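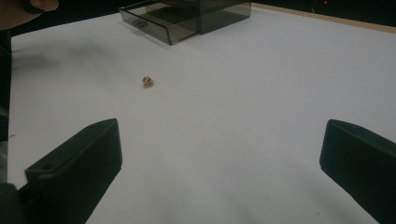 Figure 1. View from one of the gripper cameras, drawer open, brass-coloured part on the board ahead of the fingers.

Segmenting two-handed demonstrations from wrist and head cameras
Project report, second semester
Lorena Zúñiga, Damian Duda, Soon-im Yoo
Supervisor: Magdy Ragab

1. Aim

The task is to put a small metal part into a drawer organizer and shut the drawer. An operator does it with two hand-held grippers. Each gripper has its own camera, and a third camera looks down from head height. Our job was the software between the raw recordings and the policy training code: time alignment, splitting each recording into stages, and finding the small part in the images. Training itself was done by another group and is outside this report.

2. Data and alignment

We worked from 299 recordings. The three video streams start at different times and their clocks drift. The first version of the loader, named Cordeiro in our repository, matched frames by index. It failed on long recordings. The second version matches by timestamp and drops any head frame that has no wrist frame within 20 ms on both sides. Arturo Ferraro wrote the original recording tool and gave us the timestamp format, which saved a good deal of guessing.

After alignment, every recording is written as one file with a common time base. The gripper opening is stored next to each frame as a value between zero and one.

3. Stage splitting

We defined four stages: open drawer, reach, place, close drawer. The first attempt used only the gripper opening and placed a cut wherever the value crossed a fixed threshold. This works for the grasp. It does not work for the drawer, because operators sometimes push it with closed fingers and sometimes hook it with one finger while the gripper stays open.
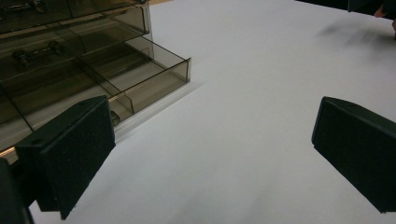
The second attempt added a drawer state taken from the wrist images. A small classifier gives one of three labels (open, closed, not in view), and a median filter over 62 frames removes single-frame flips. The filter also delays the cut, so the cut is moved back by half the window afterwards. Smoky plastic gave us trouble here. The inner partitions show through the front of the organizer and the classifier read some of them as an open drawer edge. Adding training crops taken from steep angles reduced this but did not remove it.

4. Finding the small part

The detector runs on the wrist views and the head view separately. In the wrist views the part has visible facets and highlights. In the head view it covers very few pixels, and colour thresholds that suit one camera do not suit the other.

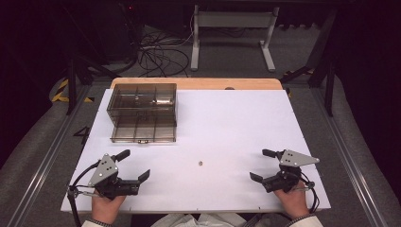 Figure 3. Head view with both grippers held over the board. The small part is slightly right of centre, in front of the box.

We therefore use the head view only to propose a region on the board, and let the wrist view confirm it. If the two disagree for longer than a set time, the recording is flagged and left out of the training set. Of the full set, 61 recordings were flagged. Most came from a gripper finger hiding the part during the reach.

5. Remaining problems

The drawer label is still wrong when a hand shadow crosses the front of the tray. The threshold for disagreement was tuned by eye on one afternoon's recordings and should be checked on others. The head camera pose is assumed fixed, and we have no test that would catch it being bumped between sessions. The config file still has the old Cordeiro paths in two places; both are marked with a comment.

Code and split files were handed over to Magdy Ragab on Mon 21 February.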